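Setting Up Your Downrigger for River Mouth Trolling

I wrote this part of the Jugah owner's guide after my second season running one out of Briltville, so you're getting it the way I do it. Read the mounting section first if your base plate isn't bolted down yet.

1. Slide the Jugah onto its base plate and turn the lock knob until it stops. Tug it hard. If it wiggles, take it off and start over.

2. Set the clutch before you hang any weight. I back it all the way off, then tighten it until the spool just holds with my hand pulling on the cable.

3. Clip on a 10 pound ball. You can go heavier in fast water, but learn on the ten.

Caution: Keep your fingers out from between the ball and the boom tip. I've pinched mine, and I used words my niece Syafiqah hadn't heard before!

4. Lower the ball until it just touches the water, then zero the counter. Everything you read after that is feet of cable out (with current pushing the ball back, your real depth will be a bit less).

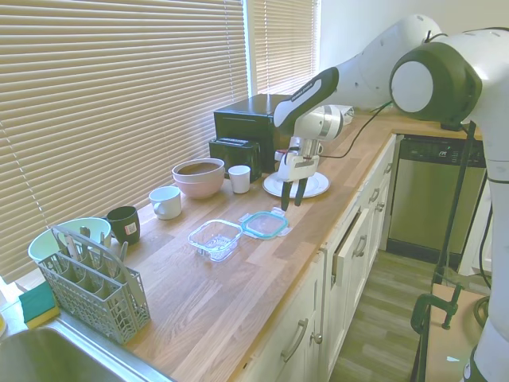

Plate on the kitchen counter.

5. Let your lure out behind the boat and clip the line into the release. For kings I like a long setback, 44 feet or so when the water's clear. For coho I bring it in a lot closer and they don't seem to mind one bit.

6. Drop the ball slowly with your thumb on the reel -- slowly! -- and then crank down until the rod has a good deep bend in it.

Note: If the release keeps popping on its own, tighten the tension screw 2 clicks and try again. Ingvild Boström runs hers a lot tighter than I do, and she outfishes me most of April, so play with it.

7. When a fish hits, grab the rod, reel up the slack, and have somebody else bring up the ball. Fishing alone? Leave it down until you know which way the fish is headed.

Rinse the spool and boom with fresh water before you put the cover on. Cable replacement is in the next section.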